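I've had the new Jade Hartley single on repeat since breakfast, so forgive me if this comes out a bit giddy. She's back! It's called Kavik, it runs to just over five minutes, and it's the first song she's put out under her own name since the Perrin tour wrapped up.

If you only know her as the one at the side of the stage with the lap steel, you're in for a surprise. She sings the whole thing, plays most of it too, and there's a bit near the end where the drums drop out and it's just her voice and a pump organ that sounds as if it's been left in a barn. I played it to my sister down the phone and she asked me to start it again before it had finished.

The song comes from an album, Kusurberg, which is due early next year. Jade wrote it over one long winter, mostly at night, and she told me by email that she'd thrown out an entire earlier version of the record. "It was very tidy and I couldn't stand it," she wrote. "I kept three songs and a bass line." Kavik grew out of the bass line.

Yaa Asamoah produced it, which will please anyone who wore out her own EP the way I did. You can hear her all over the single – those stacked, slightly late backing vocals are hers, and so is the handclap that comes in on the second chorus and then never comes back. The two of them met when they shared a bill years ago and had been threatening to make something together ever since. 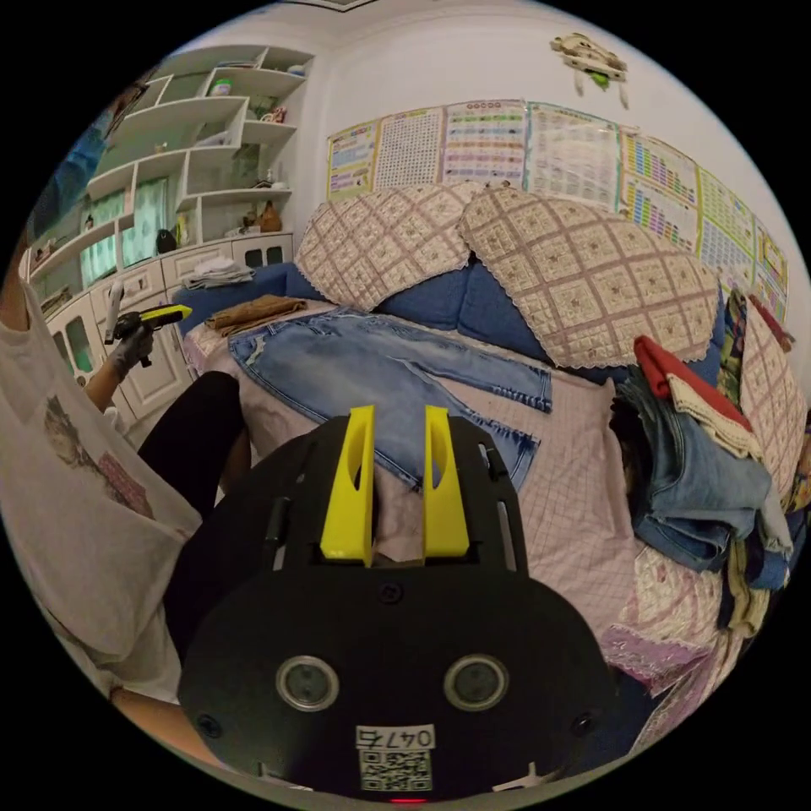 **FESTAU, December** – Jade played Kavik live for the first time here last night, halfway through a set at the old corn hall, and I was lucky enough to be squashed in near the front. Tickets had gone in 29 minutes. The place holds almost 3,000 when they open up the balcony, and they had opened up the balcony.

She came on with no fuss, said good evening and went straight into two of the older songs from the Perrin days, both slowed right down. I wasn't sure about the first one, to be fair. The second was lovely, and the couple beside me sang every word of it (quite well, too).

Yaa joined her for the new one. They got the opening wrong, stopped, laughed, and had another go, and it was miles better than the recorded version for being a bit rough round the edges. The organ part was played on a little keyboard balanced on a flight case and it still gave me goosebumps. There were three more from Kusurberg after that, none of them announced by name, one of them very loud indeed. If that one isn't the next single I'll be writing a letter.

She finished a shade before eleven with a cover of an old folk tune my gran used to hum, and then the lights came up and we all had to find our coats.

Kavik is out now to stream or download, and there's a seven-inch as well, limited to 157 copies and sold only from the merch table. I got mine (sorry). The B-side is an instrumental called Ferry Weather, recorded in one take with the window open, and you can hear a lorry reversing about a minute in.

More dates are promised for the spring, with Yaa opening at all of them. I'll put them up as soon as they land in my inbox.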